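Booth power and lead scans at the Plindholm spring show

Floor plans for the autumn edition went out on Wednesday, so I want to get my notes from the last one written down before I have to order anything. We sell cable trays and small enclosures under the Femau name. Our booth at Plindholm was an inline space in the Ridgeway hall, three meters deep, open on one side, with a column at the back left corner that the floor plan shows as a dot and that is in fact wide enough to hide a person.

The exhibitor list had 544 names on it. I did not walk the whole floor. I walked the Ridgeway hall twice and the entrance hall once, mostly during the lunch hour when our own aisle was quiet.

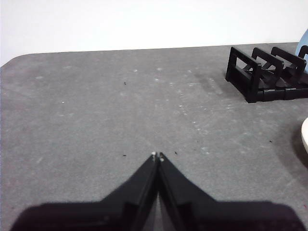 Power

The order form offers three circuits. We took the smallest, which is rated at 13 amps and comes with one double outlet. The load was a monitor, a laptop, two phone chargers, four LED arm lights and a small fridge. On paper this fits with a wide margin. The problem was placement. The outlet was dropped at the back left, behind the column, and our counter was at the front right. The form has a grid on its second page where you mark the drop point. I left the grid blank, and a blank grid means the contractor picks.

Moving a drop on site costs more than the original circuit. We ran an extension under the carpet edge along the side wall and taped it. The inspector accepted the tape but not the extension, which was a household type with thin cord. I bought a heavier one at the service desk at the service desk price.

For the next one:

Mark the grid, even if the booth is small.
Bring a heavy-gauge extension, flat plug, five meters.
Ask for 24-hour supply only if there is a fridge. Standard supply goes off an hour after closing, and ours did, so the milk was thrown out on the second morning.
Label both ends of every cord.

Freight

The crate arrived at the dock the day before opening. The target time on our paperwork was 8:00 a.m. and the crate reached the booth at 2:40 p.m. Tamsin Lyons had driven the monitor over in her own car, and that was on the booth by nine. Anything that fits in a car and that two people can carry should go in the car. The hand-carry door is on the north side and there is no charge for using it, but no carts with more than two wheels are allowed through.

Crates are billed by weight with a minimum. Ours was under the minimum, so we paid for weight we did not ship. I have worked out that the sample boards and the literature rack could both have gone in with no change to the bill.

Empty crates are the other half of this. You put an "empty" sticker on the crate, it goes into storage, and it comes back after closing in an order that has no relation to when you handed it over. We waited two and a half hours. The booth next to us used folding plastic cases that went under their own counter, and they were gone in forty minutes.

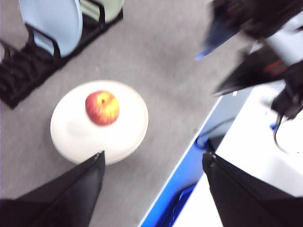

Birdie Lindgren
Filed under: Shows, Femau
Last edited in June

Lead scans

The show rents a scanner app by the license. Each badge holds a code, the app reads it, and you get a name, a company, an email address and whatever the visitor entered for job role. We bought one license and it worked on one phone only. When I was at lunch with the phone, Tamsin wrote names on the back of price lists.

The app export listed 178 scans. After removing repeats, other exhibitors and two scans of my own badge, the list was shorter but still usable. The notes field was the weak point. I had typed things like "tray, wide" which meant something at the time. The app allows preset tags, to be set up before the first scan. Tags added later do not apply to earlier records.

The organizer's report says 2,069 visitors came through on the first day. I have no way to check that and it does not change what we do. Traffic in our aisle was heaviest between ten and noon and close to nothing after four.
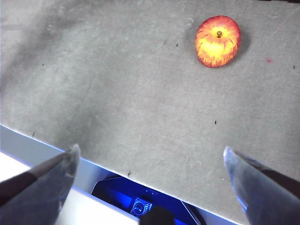
Counter finish was the item I had thought about least and would now put first. We rented a white gloss counter from the show catalog, and under the arm lights it threw a reflection straight into the eyes of anyone reading the spec cards. Bedano, two aisles over, had matte charcoal tops and their parts were easy to see from the aisle. Matte gray has its own cost. The apple stands out well enough on the gray tabletop in the photo, but so do the faint scuffs and pale streaks, and a sample enclosure in plain gray plastic would not have the apple's red and yellow to help it. Our parts are mostly light gray. I am leaning toward a dark blue mat cut to size, laid over whatever counter the catalog supplies, with a spare mat in the crate.

The arm lights themselves were fine. They clamp to the top rail of the back wall, and the rail on the rented wall system is 40 mm, so the clamps need to open to at least that. Two of ours did not and were held on with cable ties. The replacement clamps are ordered. The counter order closes before the electrical order does, and I still need the corrected column dimensions from the floor manager before I can fill in the grid.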